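Clendik Living
Sunday, 3 posts

We use cookies to improve your visit. Accept / Manage

1/3 Every paint brand now swears mustard walls "warm a room". Do they? Jevoston wants 259 quid for enough to do one lounge – and the tester looked like gravy by teatime.

2/3 Paint charts are no help. Same colour, supposedly, and I'd call one olive and the other tan.
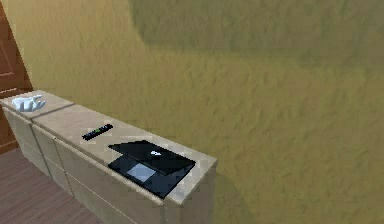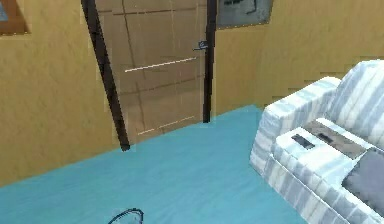

Mustardy walls, both rendered on a computer

3/3 I'm sticking with off-white until August. Convince me.

2103 likes · 2 shares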